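Project Report: Grip Force Drop-Out on Hand-Held Gripper No. 2

Sumaiya Mollah
Robotics practical, Clelbridge
7 August 2021

1. Background

Our group used hand-held grippers to record pick-and-place demonstrations for a small arm we call Rena. A person holds the gripper, squeezes the trigger, picks up an object and moves it. The recordings are then used to train the arm. The better the demonstrations, the less cleaning we have to do later.

The plan was 400 demonstrations with a set of toy foods and small containers. This report covers the fault that stopped us at 191 and what we did about it. The training results are in a separate report by the other half of the group.

2. What went wrong

The fault first showed up as dropped objects. The person holding the gripper would close the jaws, lift, and the object would slide out partway through the move. At first we blamed the operators. We were all fairly new to it, and it is easy to ease off the trigger when you turn your wrist. We wrote "operator error" in the log and repeated the take.

After a while the drops were clearly bunched on gripper 2. Gripper 1 had a few, and those we could explain by watching the recordings. On gripper 2 the trigger signal stayed at full squeeze while the jaw opening slowly grew. In other words, the log said the hand was holding on and the jaws were letting go.

The second part of the problem was worse for the data. Our software works out the jaw opening from the trigger reading and does not measure the jaws directly. So in every one of these takes the recorded opening was wrong, including takes where the object made it to the end without falling. A take could look like a success and still teach the arm the wrong grip.

3. Objects used

Smooth, heavy objects slipped most. Soft ones hid the fault, as they spring back and fill the gap when the jaws relax a little. The toy eggplant turned out to be the most useful for testing. It is glossy and long, and if you grip it away from the middle it tips before it falls, so you get some warning.

We used the same table and the same lighting for all of the tests below. Everyone took turns on both grippers, so that one person's habits would not end up in only one set of numbers.

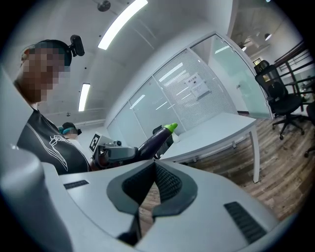

4. Finding the cause

We checked the easy things first. The jaw pads were wiped down and the drops continued. We swapped the pads between the two grippers and the fault stayed with gripper 2. We then swapped the trigger springs, with the same result.

Next we held a toy in the closed jaws, locked the trigger with a strap, and left the gripper on its side. Gripper 1 did not move. Gripper 2 had opened by 3 mm when we came back from lunch. This ruled out the operators completely, and we crossed out the notes in the log that said otherwise.

With the cover off, the cause was easy to see. The linkage between the trigger and the jaws is fixed to its shaft by a small set screw. On gripper 2 the screw had backed out and the arm was creeping around the shaft under load. There was a bright ring worn into the metal where it had been turning. The assembly notes from Trillosik call for thread locker on this screw. We found no trace of any. Gripper 2 was put together in February by a different student group, and their build sheet has no line for that step, so we can't say if it was skipped or if the locker failed.

5. Repair

We cleaned the shaft, filed a small flat on it for the screw to sit against, applied thread locker and left it overnight. We did the same to gripper 1, although it had shown no fault. After the repair we ran the strap test again on both and neither one moved.

We also added a check at the start of each session. The operator closes the jaws on a metal gauge block, squeezes fully, and compares the reading with the value written on the block's case. If it is off by more than 1 mm, the gripper is not used that day. The check takes under a minute.

6. Safety note

On one take a jar slipped and landed on an operator's foot. It was plastic and no one was hurt, but we had been talking about adding glass jars the following week. Glass is now off the object list until the direct jaw measurement described below is working. Closed shoes are required for anyone working next to the table.

7. What happened to the data

We could not tell from the trigger log when the screw began to loosen. The camera view shows the jaws, so in principle the true opening can be recovered from the video. Majumder, our lab's labeling script, managed this for some takes but lost the jaw edges whenever the object covered them.

In the end we threw out every take from gripper 2 and kept the ones from gripper 1. This cost us roughly half of the work. Some of the group wanted to keep the early takes, and that may have been fine, but we had no way to show it.

8. Still to do

– Fit a sensor that reads the jaw position directly.
– Add the thread locker step to the build sheet, with a box for initials.
– Repeat the strap test once a month on both grippers.
– Record the missing demonstrations. The gripper number will be saved with each take from now on – for the first few sessions we only had it on paper.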